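The Hands That Teach the Hands

At Fluvura the work used to be packing. Now, for a growing part of the staff, it's showing a machine how to pack.

November 10, 2023

Second floor, end of the hall. Blinds, a white desk, one tall-backed office chair. Downstairs the belts are running and you can feel them a little through your shoes. Up here it's quiet. A person, a pair of grippers, the same few motions until lunch.

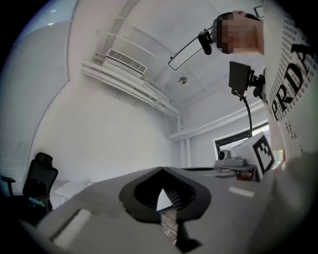
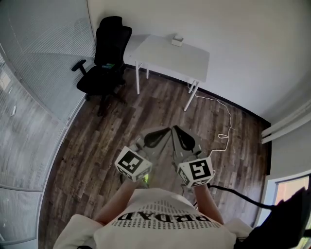 From the line to the little room

Adjoa Atinga packed orders at Fluvura for nine years. Bottles, jars, refill pouches, gift sets in December. She was fast, and she knew it. Then last spring a sheet went up by the time clock asking for people to try "demonstration work," no experience needed, same pay to start.

She signed up mostly to get off her feet. Didn't work out that way. Most demonstration work is done standing.

"I thought it was going to be a computer job," she says. "It's a hands job. It's more of a hands job than the one I had."

The idea, as she explains it to new people: you hold the grippers, you do the task, everything gets recorded. Where the grippers went, how far open, how quick. The recordings go to a company called Uketti, which trains the arms that will sit at the end of belt 2. Then the arms come back and try it. Then there's a list of what they got wrong, and the list comes upstairs.

The list is long. Pouches that slump. Lids that catch. Anything shiny.

Slow is hard

Ask anybody who has done both jobs what the difference is and they talk about speed. On the line you're paid, more or less, to be quick. In the demo room quick is a problem. If you toss the pouch and it lands right, that's a bad recording. You have to place it. Every time. Let go clean, back off, go again.

Atinga says her first two weeks were mostly thrown out. Old habits. She'd nudge a box with her elbow, or hold something against her hip for a second. The arm has no hip.

So she had to take her own job apart, which she found strange, and some days kind of upsetting. There's a thing she does with a slumping pouch, a small tilt before it goes in the carton, so the weight slides to the back. Never thought about it. Never taught it to anyone either, people just picked it up standing next to her. Now it's written on a whiteboard and has a name, the Adjoa tilt. She pretends to hate that.

Uketti wanted 2000 usable recordings for the first product family. The room delivered 2136, a few weeks behind schedule.

What the floor thinks

Not everyone is charmed. In the break room the demo people get called the professors, and it isn't always friendly. The question under it is simple. If the arms get good, who packs?

Management's answer so far: the arms take the night refill work, which has been hard to staff for years, and no one on days loses a position through the end of next year. It's in writing. People have read it closely, especialy the part about the end of next year.

One packer with twenty years in told me she doesn't blame the ones upstairs. She'd have signed up too if her knees were younger. But she also said she doesn't want to be asked to clap when the thing works. Fair enough.

The worry isn't only about jobs. It's about who gets asked. The sheet by the time clock was up for four days, and people on vacation missed it. Night shift heard secondhand. A second round is promised for December, with a longer window and a notice mailed home.

Whose tilt is it

Here's the part that keeps coming up, and nobody I spoke to had a full answer. When Atinga records a move, what did she sell? An hour of time, going by the pay slip. But the move stays. It will run on belt 2 after she goes home, and maybe at Etolside, the sister plant, where she's never set foot.

The staff group asked for a bonus for each recording. The company said no, then came back with a flat one: $400 when a product family is finished, paid to everyone who worked on it. Accepted, narrowly. There's a new pay grade as well, one step above line packer, and it doesn't vanish if a person goes back downstairs.

Atinga voted yes. She says she would have liked more, and she'd have liked it sooner. She'd also have liked a say in where the recordings go, and that isn't in the deal. It's on the table for next time, along with rules on how long a person can hold the grippers before a break. Right now it's up to the person. In practice that means people go till their forearms ache, then shake them out and do another ten minutes.

The first night on belt 2

The arms went live on a trial basis in the fall, refills only, with a person beside them. Amoah, the outfit that built the belts, sent a crew to slow everything down to a crawl. Atinga came in on her own time to watch.

It packed. Slower then her, a lot slower. It dropped a pouch and stopped and a light came on, and the crew reached in and started it up again. Then it picked up the next one, and right before the carton it did the tilt.

She says she laughed out loud, then got quiet, then went out to sit in her car a while before driving home. She hasn't decided what the feeling was. Her sister asked and she said it was like hearing your own voice on somebody's answering machine.

The next morning there was a new list waiting upstairs. Eleven items. First one was shrink wrap, the kind that sticks to everything. She'd been packing it for years with a trick involving her thumb, and the grippers don't have one of those, so she spent till lunch working out another way to do it.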